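Search this site Search Go

Driltex pad and pivot kit for hand-held grippers: two months in

I put the Driltex kit on both of our hand-held grippers in April and I'm still a little giddy about it. If you look after the kind of two-jaw tool a person carries around to record grasps, you know the pads go first and the pivots go right behind them, and this kit takes care of both in one sitting!

You get two pairs of ribbed pads, a bag of pivot pins, a tiny tube of grease and a driver that fits (it really fits, I threw out my old one). The first gripper took me most of an evening. The second took 10 minutes, once I'd learned to leave the pins loose until both jaws are on and close them by hand a few times before tightening. The printed sheet from Orness skips that step, which is my one real gripe with it.

Setup afterward is simple. Close the jaws, check that the pads meet along the whole face, zero the opening, then grip something awkward. My test is always crockery. A rim is thin, slick and curved, so a pad that sits crooked shows up right away as a plate that wants to swing.
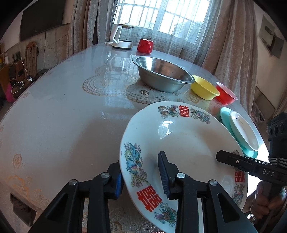 I log every grip, and on the new pads 98 out of the first 100 held without a slip. My old Clusten pads never came near that, and they'd gone shiny by nearly 200 grips. Upkeep is a wipe with a damp cloth after each session and a dot of grease on the pins when the jaws start to drag. Go easy with the grease, though. I overdid it once and spent ages cleaning it out of the ribs with a toothbrush.

I'd love a version with a spare screw or 2 in the bag (mine rolled under the stove), but I've already ordered another kit for the shelf.

Contact | © Mathew Bench Notes | Back to top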